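The Two Hundredth Lid

Chaltu Belay got the night shift in the simulator because she was the only one who asked for it.

"You want it?" Tyson Lachance said. "The lid job?"

"I want the lid job!"

He handed over the headset and the hand controllers as if she might change her mind, and went off to find his bike.

Flevik had hired her in January to sort other people's recordings into good and bad. She had watched more than 600 of them, reaches and fumbles and wonderful, ridiculous near misses, and all that time she had wanted to make her own. Now the policy needed 200 fresh demonstrations of one task, closing the clear lids on the storage boxes, and the last stretch of them was hers.

She loved the room they had built for it. Somebody had cared about that room. It had a corkboard and papers on the wall, a tall black cabinet, a clock up in the corner, and none of it mattered to the arm in the least. Fiifi Dramani had put it all in over a weekend, and when she asked him why a robot needed a clock he said the robot would work in rooms with clocks one day, so it had better learn to ignore them. She thought about that for the whole bus ride home.

The boxes were the good part. White walls, yellow racks full of little round holes, and lids so clear that from some angles you only knew them by their edges. The policy was hopeless with those lids. It would go for the rack, or for nothing at all, with complete confidence.

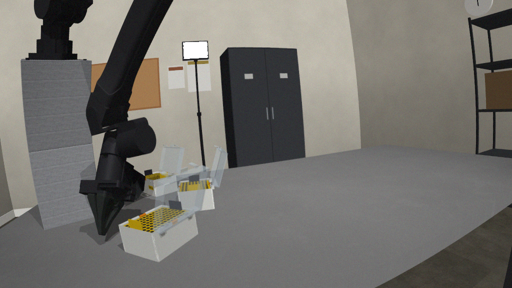

Six to Go

By eleven she had six demonstrations left and a crick in her neck. The trick, she had found, was to come at the lid from behind and low, and let it start to fall before you followed it down. Push too early and the hinge fought you. Push too late and the box skated off across the table and you had to throw the take away.

She threw away two takes in a row. On the second one she said a word that the microphone picked up.

"Heard that," said Abdul-Rahman Mahama in her ear. He was on the monitoring desk down the hall, eating something crunchy. "Keep it."

"Keep the word?"

"Keep the take. You missed, you backed off, you came round again. I'd love it to see that! All our clean ones start perfect and stay perfect, and then the thing gets an inch off course and has no idea what a person would do."

So she kept it, and marked it as a recovery, and for the next one she missed on purpose. It was much harder than missing by accident. Her hand kept wanting to be right. She had to set the fingers a little wide of the lid, stop, look, and then do slowly what she would have done without thinking – and in the slowness she noticed things. She noticed that she always glanced at the far corner first. She noticed that she held her breath.

"Does it learn the glance?" she asked.

"It gets the wrist view, so it sees wherever your hand goes. Why?"

"I tip the wrist before I reach. Every time. I think I'm looking with it."

The crunching stopped. "Say that again?"

She did it again instead. She rolled the wrist until the whole room swung over, table on top and walls underneath, the brown door bending away like something in a spoon, and the box hung there up in the corner with its yellow rack. From here the lid was easy. It lay across the door and the wall like a sheet of bluish water, and you couldn't miss it. 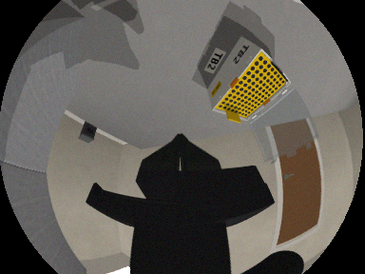
The wrist view, with box TB2 at upper right.

"Oh, that's lovely," said Abdul-Rahman. "Do the rest like that."

She did the rest like that. Look, then reach, then follow it down. Somewhere in the last few she stopped thinking of the gripper as a thing she was steering. It was just where her hand was, black and blunt and a bit clumsy, and she was showing it how to be careful.

When the counter turned over to 200 there was no sound at all, which seemed a shame, so she made one.

They started the training run before she left. It would be morning before there was anything to see, and Fiifi, who got in first, had promised not to touch it until she was there. He was waiting by the kettle with his coat still on.

"I haven't looked," he said. "I've been so good."

They pulled up two chairs and pressed go. On the screen the arm stirred above the gray table and came down toward the boxes, and then it paused. Chaltu grabbed his sleeve.

"Wait," she said. "Wait, watch the wrist."

It tipped.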